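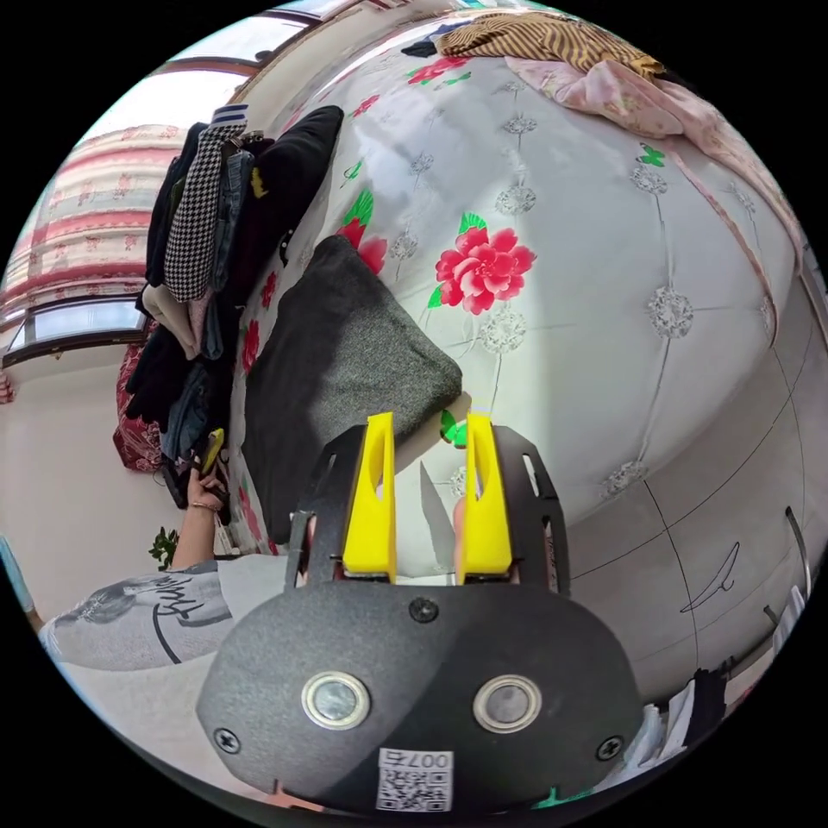

Mandcombe Office Locker, 8-door

Sold by Binatwood School Supply, Orinstead

I sold these lockers for a good while before I understood what people wanted them for. I figured it was phones. And yes, plenty of them end up full of phones! But most of the calls I get are from front offices that need a decent place to put the stuff that gets taken off kids during the day - vapes, pocket knives, lighters, a slingshot once - and keep it there until a parent or an officer comes to sign for it. A desk drawer is a bad place for a pocket knife. I've worked in a school office and I have seen that drawer.

So this is the Mandcombe. It's a steel wall locker with eight separate compartments, each with its own door and its own key. It bolts to the studs through the back, from the inside, so you can't get at the bolts with the doors shut. The doors are solid. I get asked for windows now and then and I always talk people out of it (you don't want a kid in the waiting chair looking at somebody else's knife).

What I like best is the slot. Every door has a mail slot near the top with a baffle behind it, so an assistant principal can drop in a sealed envelope without hunting for the key. Anything small goes in that way. Bigger items, you open the door.

What comes in the box

Locker body with doors already hung
Two keys per door
One master key, shipped separately to whoever you name on the order
Mounting bolts and a drilling template
A pad of numbered custody slips

The body is 18 inches deep, and please measure for that before you order. I mean it. It sticks out more than you'd think, and if it's going in a hallway you'll want to talk to your building people first. In an office behind the counter it's fine.

About the locks: they're Mustonen cam locks, the same ones on every door, and you can swap a single one out with a screwdriver if a key goes missing. I keep spares on the shelf. Tell me the number stamped on the lock face and I'll get the right one in the mail.

The custody slips were Zlatko Vasić's idea. He ran a middle school office before he came to work with me, and he got tired of sticky notes. Each slip has room for the date, the student's name, what the item is, who took it and who it went home with. One copy goes in the compartment, one in your file. Check with your district on how long to hold things, that part I can't tell you.

One thing it isn't made for is firearms or ammunition. If something like that turns up, leave it to the police. I'd also skip it for medication, which usually has its own rules and its own cabinet.

Color is gray or off-white. Gray ships sooner. The warranty is 2 years on the body and the hinges, and the locks are covered for the same stretch unless somebody's been at them with a paper clip.

Purchase orders are welcome, and so are questions. Call the Orinstead shop and ask for the locker desk - you'll get me or Zlatko.

Page updated April 8, 2024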